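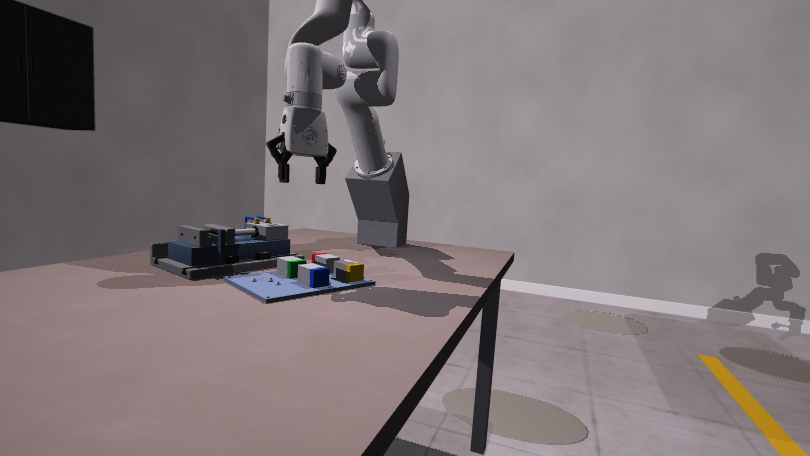

4. Loading the practice scene

Complete Section 3 before you start. Every team in the Rollberg Robotics Club uses the same scene file, Brito, for the March qualifier.

1. Start Gevside and sign in with your team number.

2. Choose File > Open Scene and select Brito. The first load can take up to 125 seconds on the older lab computers.

3. Check that the vise and the blue plate are both on the table, with four blocks on the plate. If a block is missing, choose Scene > Reset and check again.

4. Click Home Arm. Wait until the status line reads Ready.

5. Open the Gripper panel and click Open. The fingers must be apart before you run any program.

6. Set Approach Speed to 2. Leave the other speed settings alone.

7. Load your team's program and click Run.

Note: The colored faces tell you which way a block is turned. Your program should refer to blocks by color. Block numbers change after a reset.

Note: A run stops by itself after 2,000 steps. The log up to that point is kept.

Caution: Do not drag the vise or the plate with the mouse. Moved parts are saved with the scene, and the scorer will reject the run.

Caution: Save your program under a new name before you edit it. Scene > Reset does not bring back old code.

If the arm does not move after step 7, see error 23 in the Curley troubleshooting sheet or ask Elango Marar in the lab.

Revised 14 August 2020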